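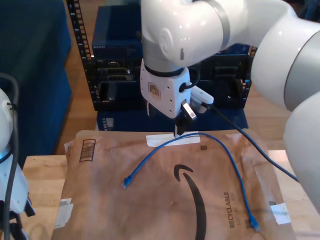
When the arm stopped for the first time, Kwame Ansah thought that somebody had pressed the emergency button. He was at the desk with his back to the table. "I heard the brakes click, and then silence," he says. "The button was not pressed. The screen said only: joint limit, wrist."

Ansah looks after the robot arms at Sidgate, where they learn to handle thin and flexible things such as network cables and mailing envelopes. In September the arms made 3,235 attempts, and 736 of them ended with the same stop. For several weeks the team searched for the mistake in the software.

It was in a cable. The lead which goes from the gripper had been fixed too short after a repair. When the wrist turned far to one side, the lead became tight and pulled back, and the controller understood this pull as a collision.

"So the safety function was correct," says Ailbhe Noonan, who wrote the report. "It felt a force and it stopped. We were the ones who did not believe it."

What worries her more is what was done in the meantime. To have fewer stops, a colleague raised the force limit, and it stayed like this for 2 nights. On the second night the fingers pressed a plug against the table until its plastic clip broke. Was anyone in danger? "No person was near. But I don't like this answer, because in the daytime we put our hands there all the time."

Now the limit can be changed only with two signatures, and each lead has a loop that is checked by turning the wrist slowly by hand. This takes 30 seconds. Ansah does it every morning before he switches on the motors.

He has kept the broken plug in his drawer. The force log from the second night he still wants to go through again with Noonan.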